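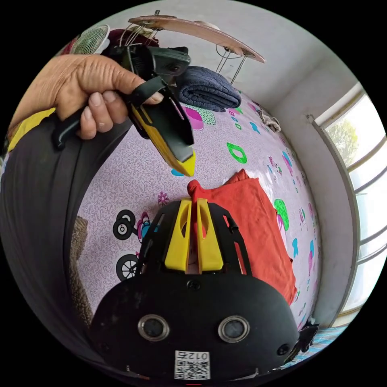

Kallham Makers Club — Handheld Gripper Build Group

Well, we have a pair! When I last wrote in this newsletter we had one working gripper and a box of parts that I kept promising to get to. Both of them are together now, and I've been trying them out at home on the bed, which is the biggest flat surface I've got (the kitchen table is covered in Arko parts and will be for a while).

The fingers are the yellow print, with the rounded slots. I went through nine versions of those before I got one I liked. The early ones were too stiff and the cloth just slid out, and then I overdid it and made a set so floppy they folded sideways. Five ended up in the scrap bin and the rest are in the drawer at the shop if anybody wants to see where I went wrong. The bodies are black because that was the spool we had.

I've been practicing on folding. A red-orange cloth on a patterned sheet makes a pretty good test, and it's a lot harder than picking up a block! You have to pinch one layer and leave the one under it alone. My first try at a neat square took me most of an evening — my second was a bit better. Put a finger through the strap loop before you start, it takes a lot of the weight off your grip.

The recording side is running on Dirkolance, which one of our members patched up in December so it quits dropping files. So far the shared folder has 1,751 clips in it, and a fair number are me fumbling. I'll weed those out when I get a minute.

Still on my list: a softer pad for the fingertips, a better way to route the cable, and a second set of housing screws, as the Agarwal kit came short. If you want to borrow the pair, leave a note on the shelf by the printer. Sign-outs are 60 minutes at a time for now, and please put them back on the charger.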